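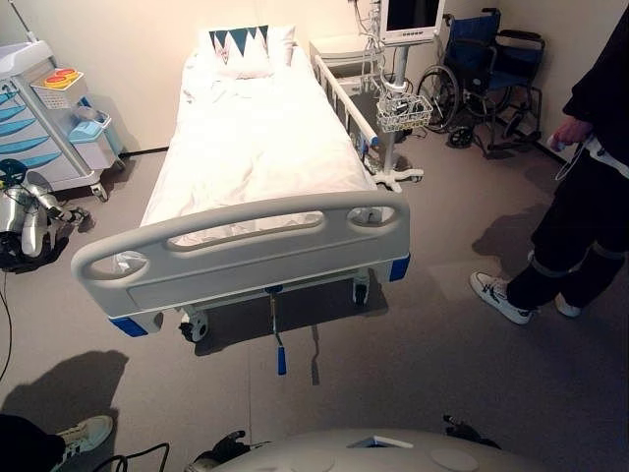

*by Glykeria Rallis*

In February I had to learn how to make a hospital bed, and I want to write down what I learned before I forget it. I was always proud of my beds at home. A bed with a crank and side rails is another thing.

First I look at the sheet. The creases go down the whole length of the mattress, and the folds collect near the middle. I pull from the foot end first, then from the sides, and I lower the rail before I start. The pillow goes last, with the teal triangles at the top. I like these triangles very much.

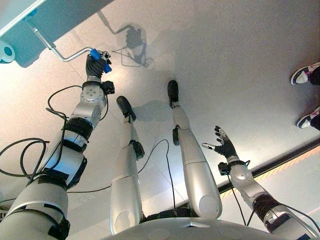 *Notes from the Linen Closet, no. 100*

The crank took me more time. It is a bent metal rod with a blue grip, and you must go down low to reach it. My teacher Vangelis Economou told me to turn slowly and to look at the mattress, not at my hand. On my first try I looked at my hand, of course.

I still cannot make the corners as flat as he does. Next week I will practice with the heavier sheets and write again.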